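Wesik Paired Hand-Held Grippers
Demonstration kit for manipulation research

Overview | What's in the box | Method notes | Support

The Wesik is a pair of hand-held grippers for people who want to teach a robot something and would prefer the robot stay out of the way while they do it. You hold one in each hand, do the chore, and the kit records where each gripper went and how far its fingers were open. A policy trained on those recordings can then run on a two-arm setup carrying the same fingers.

We sell it as a pair only. We tried selling singles. People bought one, discovered bags, lids and laundry, and wrote to us for the other.

What it's good for

Rigid objects are well covered by now, and if your work is stacking blocks, a cheaper kit will do fine. The Wesik was built for jobs where both hands matter and the object won't hold its shape from one second to the next. Florence Lachance, who ran the method study behind this version, picked bin lining as the main benchmark on the grounds that everybody in the lab thought they were good at it. Her training set came to 1793 demonstrations, recorded by 13 operators, and the trash bag supply at the building's front desk has never recovered.

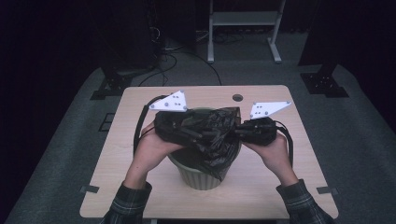 Bin lining breaks into stages, and the middle one is where policies go to die. Opening the bag is fiddly but forgiving. Getting it down inside while enough plastic stays over the rim is another matter, and with a bunched-up black bag and a small ribbed bin like this one, both grippers have to press toward the center without dragging the overhang in after them. Operators do it by feel. The policy has no feel, so it needs plenty of examples of the awkward part, including ones where a loose flap is left hanging down the front and the operator has to decide whether to care.

What the study found

Lachance compared two ways of training on the same recordings. The first treated each gripper as its own arm with its own target. The second, which we ship as the Cabrera recipe, predicts the right gripper's motion relative to the left. On bin lining, the relative version held the bag open longer and let go of it less. On tasks where the hands work separately it made no difference we'd put on a product page, and yet there it is.

Bezawit Lencho repeated the comparison with longer clips and got the same ordering. She also found that trimming the pauses out of demonstrations made the policy worse — the pauses are mostly people looking at the bag, and the policy seems to benefit from a moment's thought too.

Known limits

Very thin bags cling to the fingers. Clear bags remain a problem and we'd rather not discuss them. Operators speed up after lunch, so label your sessions by time of day. We didn't until late in the study.

In the box

2 hand-held grippers, left and right
2 cables
Spare finger set
Bratum recording software, with the Cabrera recipe included
Printed setup guide

Bins and bags not supplied.

Ordering

Part number 2285. Sold through Mornano. Orders placed over the weekend are looked at on Monday.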